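Trandwood slotted boards and accessories

Product group: boards, table sets
Maker: Trandwood
Stocked at: Drovcombe, trade counter and post
Enquiries: Nicanor Alcaraz

Scope

This page covers the Trandwood wooden board, the Udar white board and the small goods normally ordered with them. Both boards have a slot cut right through, so they can be hung from a peg or lifted flat from a stack with one hand. They are sold singly and in packs of 2. Prices are on the current trade list and exclude carriage.

Wooden board

The Trandwood board is supplied in a pale finish with the upper corners rounded off. Edges are sanded by hand after cutting. Boards leave the workshop oiled once; a second coat before first use is recommended for anything that will meet liquids. Use a food-safe mineral oil, leave it for 30 minutes and wipe off the surplus with a dry cloth. Do not soak. Do not stand the board on end in a full sink.

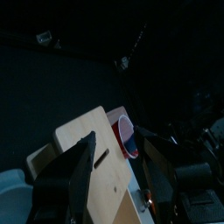
Timber for this range is bought in mixed lots, and colour varies from one lot to the next. The grading rule concerns flatness and sound edges only. Grain is usually faint, and small dark marks such as the oval one low on the board, towards its right edge, are passed at inspection and do not count as a fault for returns. The slot is narrow and suits a flat hook or a cord. A thick round peg will bruise the edges of the opening and should be avoided. Customers who need matched colour across a set should state this when ordering and allow for a longer lead time.

White board

The Udar board is a plain rectangle with rounded corners and no printing on the working face. It was added to the range in May for schools and playgroups that wanted a surface for modelling dough as well as for food preparation. We advise keeping separate boards for the two uses and marking them on the underside with a permanent pen.

Dough lifts cleanly if it is taken up while still soft. Once it has dried, work a plastic scraper under it from one side and wash the remainder off with warm water. Strong colours, red above all, can leave a tint if pressed down hard and left overnight. A paste of bicarbonate of soda clears most of it. Wire wool and scouring powder will dull the face and make later staining worse.

Small wooden drawers

The Ruangrit drawer is a loose tray-type unit in unpainted wood with a painted front and a turned knob. It may be used on its own on a worktop or table, where it holds cutters, rollers, crayons and similar items. The front is painted on the outer face and the edges. The knob is fixed from inside by a single screw, which should be nipped up if the knob begins to turn. Overtightening splits the panel.

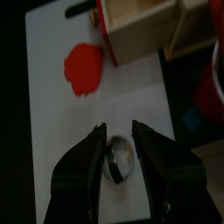
Ruth at a nursery that has been ordering from Drovcombe for two years wrote to say that the knobs are a good size for small hands, but that the painted fronts chip at the lower corners when the drawers are knocked together in a cupboard. She now stores hers with a folded tea towel between them, and asked whether touch-up paint could be supplied.

Touch-up paint is available in red only, in a small pot with a brush in the lid. Clean the chip, let the wood dry and apply two thin coats. The paint needs a full day before the drawer goes back into use.

Care summary

Wooden board: wipe clean, dry flat, oil when the surface looks grey.
White board: warm water and washing-up liquid, soft cloth.
Drawer: damp cloth only. Keep away from radiators.
None of these items is suitable for a microwave or oven.

Ordering

Trade packs are made up to order. Standing orders above 500 units a year are quoted separately - write to Nicanor Alcaraz with the quantity, the delivery address and whether hooks are wanted. Returns are accepted on unused goods in their original wrapping.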